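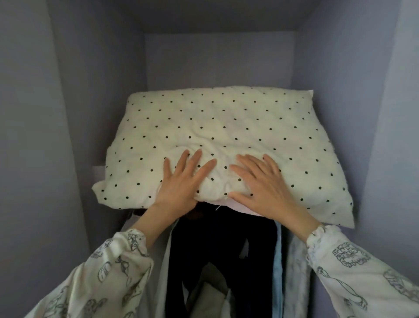

Ticket 265
Product: Fistel task scheduler, with Rukolum linen cart
Site: Villca, long-stay rooms
Opened by: Poonam Uniyal, housekeeping lead
Opened: 6/25/23
Priority: Medium
Status: Closed, one item carried over

Summary
Fistel marks the bedding step done before the attendant is finished with it, and sends the Rukolum cart on to the next room. The attendant then shows as late in every room after that.

Original report
The cart brings clean linen to the door and takes the used linen down to the laundry. That part works and we like it. My staff used to push those carts themselves and I have fewer complaints about sore backs now.

The trouble is with what comes after the drop. Fistel starts a timer when the cart is unloaded and closes the step when the timer runs out. The timer is 90 seconds. Making the bed can just about fit in that if it's a plain one. Putting the spare pillows up in the wardrobe and pressing them down so the door will close does not fit. Neither does a bed with a mat and cushions on top of the sheet.

It happened in 7 rooms on the first floor this morning. I have had two people ask me if they are in trouble over the red marks next to their names. They are not, but I would like the red marks gone.

Reply from Trindden support
Thanks for the report. Please send the error code from the tablet and the site profile name. Also, was the cart sent to the next room before or after the tablet showed the step as closed?

Reply from Poonam Uniyal
Code is 2000. Profile is "Villca standard." The tablet closes the step first and then the cart leaves.

Trindden support
Code 2000 means "step closed by timer," so there is no fault on the cart. The standard profile was set up in February from the room list we were given. It has one bedding step per room and doesn't list wardrobe work at all. Please try this:

1. Open Site Profile, then Room Steps.
2. Split "Bedding" into "Bed" and "Storage."
3. On both, change Close By from Timer to Attendant.
4. Save, then restart the tablets.

Poonam Uniyal
Did steps 1 to 4. The steps split fine. "Bed" now waits for the attendant. "Storage" still closes by itself.

I'm adding what storage means here, because the choices in the menu don't match it. The spare pillows go on the shelf above the hanging clothes. A big one takes up most of the width and the front of it droops over the edge, so you have to push the air out and work it back with both hands. Long-stay guests keep their own clothes in there and the rail can be packed. The menu offers "Place item" and "Count items." We picked "Place item."
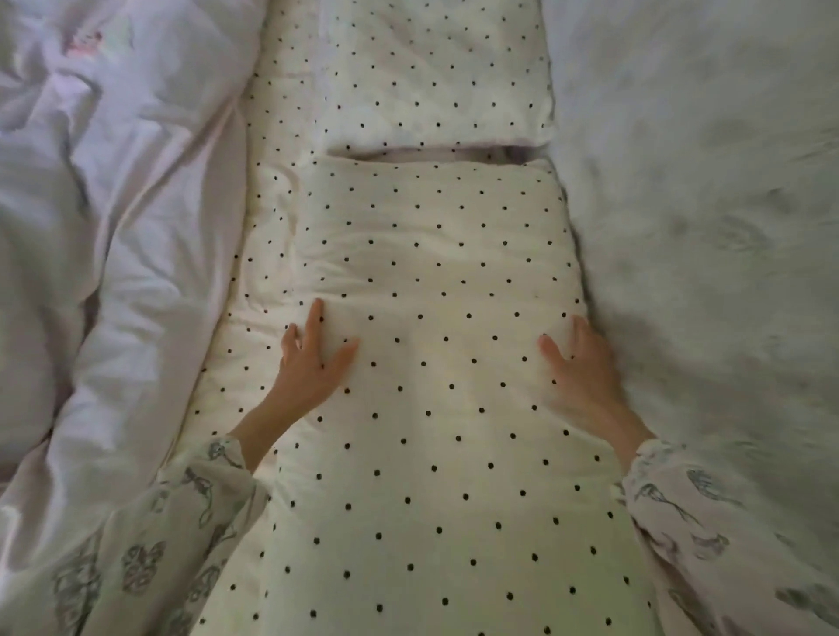
The same goes for the bed. Fistel treats a cushion as done once it has been put down, but somebody still has to press it flat and get it lined up with the pillow. I'm not asking for the cart to do any of this. I'm asking for the schedule to know that it's being done.

Trindden support
Found it. "Place item" brings its own timer and that overrides the Close By setting. We've added a step type called "Hand finish" to your profile. It has no timer and holds the cart call until the attendant taps Done. Please change Storage to that and run one floor.

Poonam Uniyal
Ran the first floor. No steps closed early and no code 2000. The cart waited in the hallway at two doors, which blocked a guest with a suitcase for a minute -- can it wait by the elevator instead?

Trindden support
Yes. Set Hold Point to "Elevator" under Cart Options. It will take a little longer to arrive once called.

Poonam Uniyal
Done, and that's fine. The attendants say the order of work feels more like their own again. One of them would like to call the cart early when she can see she's nearly finished. Is there a way?

Trindden support
Not in this version. Logged as a feature request. We've also cleared the late marks for the affected rooms.

Poonam Uniyal
They still show in the weekly report for my manager, though they're gone from the tablets. Please clear them there too before you close this.

Trindden support
Report rebuilt and late marks removed. Closing the ticket. Carried over: early cart call.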